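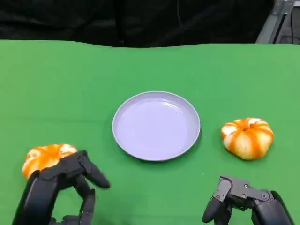

Ludmila Gajdoš
Fiction editor and occasional contributor

Home | Stories | Essays | Back Issues | Submit

The Turbine at Cirnbridge

The man from Zorkow had brought biscuits, and I took two because I didn't intend to give him anything else.

"Community-owned," he said, for the third time. He had a slide for it. The hall lights had been turned down so we could see the slide, and the slide was a hill with a turbine on it and a family walking a spaniel underneath. It wasn't our hill. Ours has a water tank on top and a fence the sheep get through.

"Owned how?" I asked.

"In partnership."

"With who?"

"With Zorkow," he said, and moved on to the birds.

I should say that I worked 13 years at the old coal station at Sameck, in the wages office, and I've sat through this talk before with different pictures. When they fitted the scrubbers we were told the air would be like Switzerland. When they brought in wood pellets we were told it was practically a garden. Then it shut, and a woman in a good coat came up from London to tell us it was a transition. I put my share of the transition into a new boiler, and the boiler packed up.

So I'm not against wind. I've hung washing in Cirnbridge since I was married and I know what wind we get. I'm against being talked to as if I'd just come down off the hill with the sheep.

"The fund would be worth nearly 44 thousand pounds to the village," he said.

"A year?"

He looked at his laptop. "Over the life of the project."

Somebody at the back laughed, and then the whole row did. He went pink. He was quite young, I saw then, with a shaving cut under his ear, and he had driven a long way on a Sunday to be laughed at. I didn't feel sorry for him exactly. I did put one of the biscuits back.

Afterwards there was a show of hands, which counted for nothing, and people stood in the car park saying what they would have said. I went round the side to get my bike. He was there by the bins with his tie off, holding his phone up for a signal.

"You won't get one," I said. "You have to go up by the tank."

"How far is that?"

"Nine minutes. Fifteen in those shoes."

He thought about it and then he set off, and for some reason I left the bike and went too. Neither of us said much. At the top it was blowing hard enough to lean on, and he turned his back to it and tried to make his call, and couldn't hear a word. He shouted "What?" into it several times. Then he put it in his pocket.

"It's very good up here," he said, looking at the grass lying flat. "They only gave me the figures."

"Who'd own it?" I said. "If I asked you now."

He watched a sheep come through the fence.

"Zorkow," he said.

"Right," I said, and we went down by the road, where it was easier on his shoes.

More stories
The Meter Reader
A Cold Spell in May
Two Panels on a South Roof
What They Left at Sameck
Heat Pump, Nearly New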